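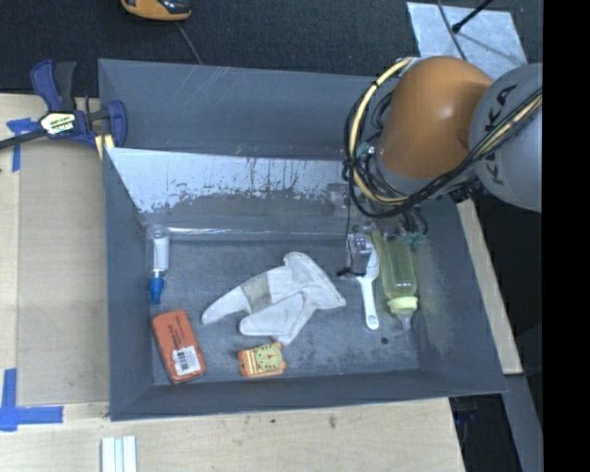 Eduardo Maglaya wrote in to ask whether the hose and cables on a picking arm really need their own maintenance page, or whether you can just zip-tie everything down and get on with the day. They do, and I love this job, so let's go!

Dressing the arm on the Hiladow cell

Everything that runs out to the gripper has to bend every time the arm bends. On our KUKA the black cables travel as one bundle and the fat cream-yellow hose swings outside the orange segment in a wide arc, tied to the lines at intervals. Big loops look messy, but they are what lets the wrist turn freely.

1. Put the controller in manual, stop the arm over the bin, lock out the power and bleed the air.

2. Snip the old ties and run your fingers along each cable. Flat spots and shiny patches mean rubbing. Replace anything nicked (tape doesn't count as a repair!).

3. Let the hose find its own curve before you tie it. Leave 200 mm of slack past the last wrist joint. Tie snugly enough to hold, loose enough that you can still twist the tie with a fingertip.

4. Check the fittings. Push each line in, then tug it.

5. Clear your hands and tools out, restore air and power, and jog to all four corners of the bin at low speed, turning the wrist both ways. Watch the loops, especially close to the walls. If one drags, go back to step 3.

6. Check the bar clamp on the bin and the blue tape marks on the table. A bin that has crept will spoil your picks, however lovely your cables are.

7. Run 20 slow picks with mixed items, something soft like a work glove included, then go up to full speed.

I redo the ties every 500 hours. Last September I stretched it to more than that and lost a sensor cable on the Dalisay job, so learn from me.

Print this page | E-mail this page

Contact Aatos Kauppinen | © Skonunetti | Back to top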